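"Las bolsas se guardan dobladas, no hechas una bola"

Afroza Akanda lleva la frutería Liyanage desde que su tío se jubiló. El local tiene un mostrador, dos cámaras y una pared entera de cajas inclinadas que se montan a las siete y se recogen a las nueve de la noche. Quedamos con ella un domingo, 19 de marzo de 2023, con la persiana a medio bajar, para hablar de algo que casi todos hacemos mal al volver de la compra: sacar la fruta de la bolsa y colocarla en casa.

"La gente elige bien y luego guarda mal", dice. "Se llevan un aguacate perfecto y lo meten debajo de dos kilos de naranjas. Al día siguiente vienen a decirme que estaba pasado."

Akanda empezó a trabajar en la tienda en verano, despachando melones. Lo primero que le enseñaron fue a llenar una bolsa. Lo que pesa va al fondo, lo que se aplasta va arriba, y las uvas se entregan aparte si el cliente no tiene prisa. "Si tiene prisa, van encima de todo. Pero hay que avisarle de que las saque nada más llegar."

¿Y se lo dice a todos? "A los que me escuchan."

En su casa el orden es siempre el mismo. Pone la bolsa en la mesa, baja las asas hacia los lados y saca primero lo de arriba. Los plátanos van a un gancho que atornilló debajo de un armario. Los limones, a la nevera, en el cajón. Los aguacates se quedan fuera hasta que ceden un poco con el dedo. "Mi marido, Rafsan, los metía todos en la nevera, verdes. Así no hay quien los coma."

Rafsan Kumarasinghe, que está al fondo apilando cajas vacías, lo admite sin discutir. Él se ocupa de las entregas a domicilio y dice que muchas cocinas no tienen sitio para la fruta. "Dejan la bolsa en el suelo, al lado de la puerta, y ahí se queda hasta la noche. Yo he subido al día siguiente y seguía allí."

Para esos casos Akanda recomienda una bandeja. Le da igual el material mientras tenga un poco de borde y quepa en la encimera. Los fruteros hondos no le gustan – lo que queda abajo no se ve y se olvida. Ella usó durante años uno de cristal, regalo de boda, y terminó sirviendo para las llaves. 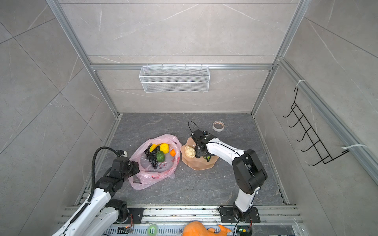 Vaciar la bolsa cuesta poco si uno sabe dónde va cada pieza, y Akanda insiste en que se haga de una vez. Cuando está abierta y con las asas echadas hacia fuera, se ve enseguida por dónde empezar: el racimo de uvas moradas que se sale por la izquierda y el plátano que cruza por arriba, después el limón, y al final el aguacate que ha quedado debajo. Una bandeja baja puesta a la derecha de la bolsa es, según ella, la distancia correcta. "No hay que dar ni un paso. Sacas, apoyas, sacas, apoyas."

Con las uvas es más estricta. No las lava hasta el momento de comerlas y corta los racimos grandes con tijera. Los granos sueltos van a un cuenco y se comen ese mismo día. "Mis hijos ya saben que los sueltos son suyos."

Sobre las bolsas también tiene opinión. La tienda gasta 200 por semana, menos que antes, y Akanda pide a los clientes que las traigan de vuelta. Las dobla en triángulo y las guarda en un cajón junto a la cinta adhesiva y los rollos de la caja. Una bolsa bien doblada, dice, aguanta muchos viajes; hecha una bola acaba rompiéndose por las asas.

En abril cambiarán el mostrador por uno más bajo, para que los clientes mayores puedan apoyar la compra sin levantarla tanto. Lo está haciendo Janaka Wanigasekara, carpintero del barrio, que ya ha venido dos veces a medir. Akanda quiere que lleve un gancho a cada lado para colgar las bolsas mientras se llenan. Rafsan prefiere uno solo, en la derecha. Todavía no lo han decidido.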